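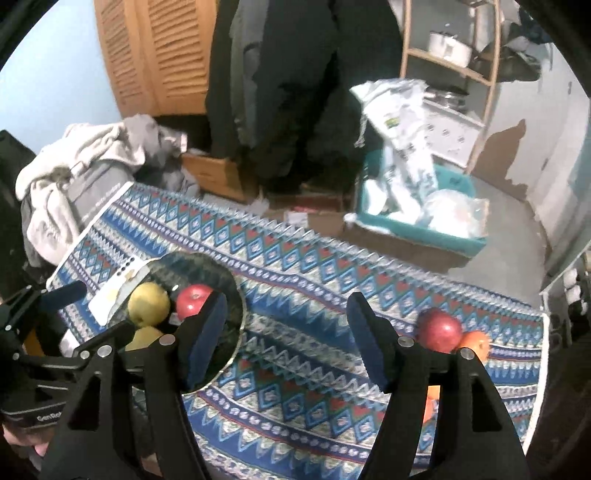

GenRob hand gripper over the fruit bowl, blue pads on, fingers open.

Gripper upkeep, quick notes

Pads first. Three people asked this week so it goes in the newsletter. Foam pads on the hand grippers get swapped every 400 grabs, sooner if the foam tears or goes shiny. Both sides, always. One new pad and one old one and the fingers close crooked, Ehsan lost a morning to that.

Old glue comes off with alcohol and a plastic scraper. No blades pls. Let it dry, press the new pad on, leave it 11 minutes before you pick up anything.

Then the finger screws. Snug, not gorilla tight. Tadhg has the small driver, ask him, and bring it back!!

Open and close it a few times by hand before you start. If it clicks or drags, stop and put it in the Jurlow box with a note. Write what you were picking up when it happend, apples, oranges, whatever. "Broken" doesn't help Afshin much.

New pads are in the top drawer at Wiltdale. Running low, Chia-hao is ordering more. Next full check of all the grippers is in September.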